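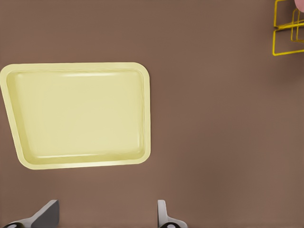

Ferkosura Tray and Rack Set: README
Eilif Nyberg, Girberg site, January

Purpose

This set holds simulated episodes of tray and rack handling. It was prepared to support the part-automation of the returns line at Blackburn, where kitchen trays are sorted and put back into racks by hand. It is issued to the controls team, shift leads and staff representatives, so that all three work from the same material.

Contents

The set contains 2,000 episodes, of which 361 are held back for testing. All of them are computer-rendered. No employee of the Blackburn or Sarneck sites appears in the data, and no recordings were made on the shop floor.

Views are taken from the gripper. A typical starting view has an empty yellow tray on a plain brown surface, a yellow wire rack towards one corner, and the two fingers apart and clear of the tray. Rack position differs between episodes and the rack may be only partly in view.

Effect on staff

The robot is intended to take over the repeated lifting of empty trays. Checking for damage, dealing with mixed loads and stopping the line remain with the operator. Each shift will keep 2 trained operators at the station. Posts at Blackburn are not reduced under the present agreement, and staff who move to inspection keep their grade.

Operators are asked to report any task that becomes harder or faster as a result of the change. Reports go to the shift lead and are copied to the site safety office.

Known limits

Tray colour varies little. Wet, stacked and broken trays are not covered. Results on this set must not be used to set work rates or to judge individual performance. A trial of 1,000 supervised lifts is required before any unattended running.

Changes

Sarneck rack sizes added. File names shortened. Two duplicate folders removed.

Contact: Data Office, Girberg | © Ferkosura project | Back to top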